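To: workplace-change list
From: Ntombi Mathebula
Date: 21/10/2019
Subject: Re: Re: clearing-up arms, what happens to the people

> Has anyone on here got a canteen or break room where the tables are
> cleared by machine? We're being offered it at Devby and the staff want
> to know whose hours go. The brochure says "frees up staff", which
> could mean anything.

Quick one between meetings, sorry for typos. We've had the two-arm setup from Tevanero at Sakberg since January. Four people used to share the clearing on top of their own jobs, plus one paid properly for it. Still the same five. What moved is who does what and when.

Most of the work so far is practice tables. Somebody lays out a leftover lunch, the arms have a go, somebody lays it out again. Crayfish shells in a heap, a can in among them, a bun still tied in its bag, tomatoes in a plastic tray. Messy on purpose – a clean plate teaches you nothing about our Botha lot at lunchtime.

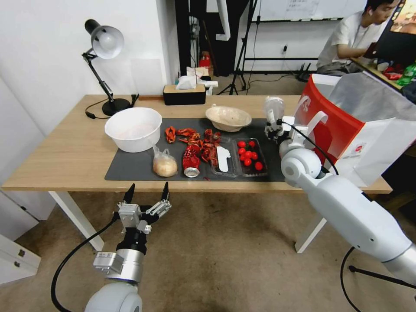 Does anyone lose hours over this?
So far the paid clearing hours are the same as before, but part of them is now spent setting up and minding the arms, and that part is on a written agreement that runs out next year.

That last bit is what I'd push on at Devby. Get it in writing before the thing is bolted down. We did it after, took 8 weeks of emails.

Other changes, in no order. Sorting rules had to be written down. Before, everybody just knew: shells in the food waste, can in the recycling, unopened food kept back. Once you have to spell it out for a machine you find five people had five different rules, and there was a proper row over whether a bun in a knotted bag is rubbish. (It isn't. Goes back on the shelf.)

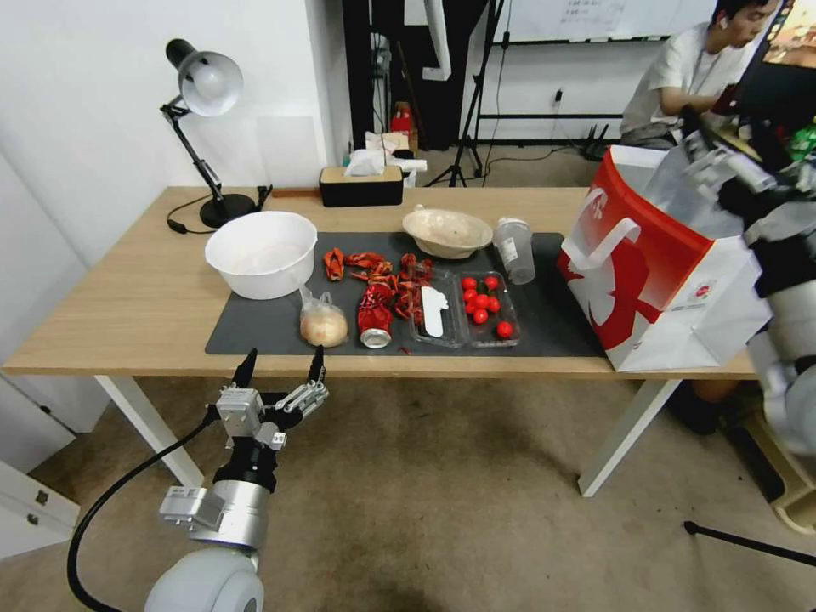 Lunch table at Sakberg, shells and can still to sort.

Training was one afternoon, not enough. Ask for two, and ask that it's in paid time. Also ask who is allowed to hit stop. With us it's anyone, no form to fill in after, and I would not give way on that one.

Noise, fine. Desk people next to it mostly get on with their work. Two asked to move and were moved.

Money, since somebody always asks off list – 445 a month for the support contract, on top of the hire. Over 50 practice tables before we let it near a real lunch, Tevanero wanted 200, we didnt have the patience.

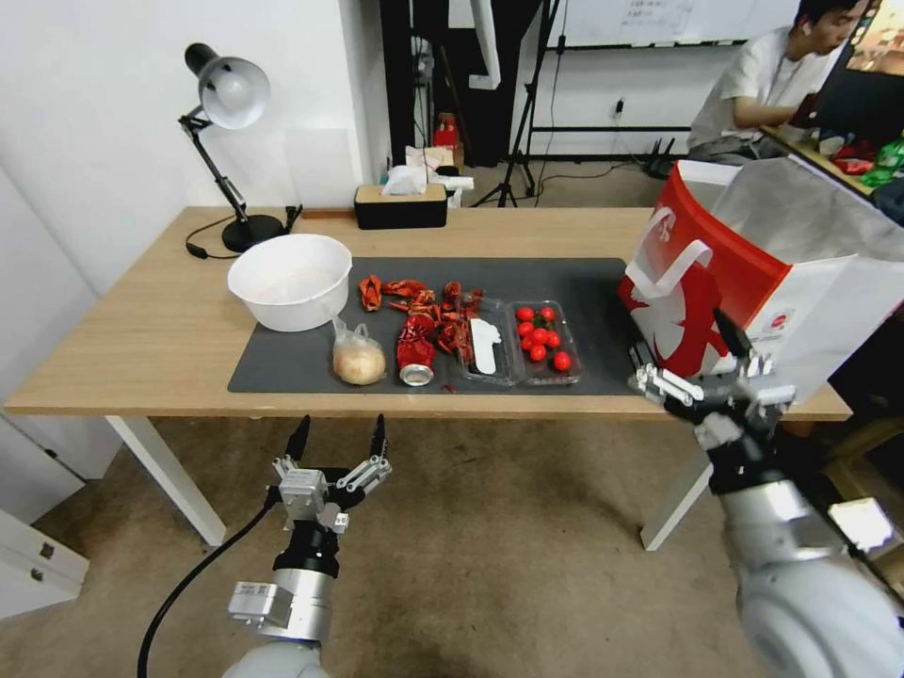 Ntombi Mathebula
Shift lead and staff rep, Sakberg

PS forgot the main thing. The person who did the clearing full time now writes the layouts and says which ones are too easy. She asked for a regrade on the back of it and it's still sitting with personnel. If Devby has a job title for that sort of work, or a pay band, please send it me, on list or off. Will dig out our agreement tonight and post teh wording.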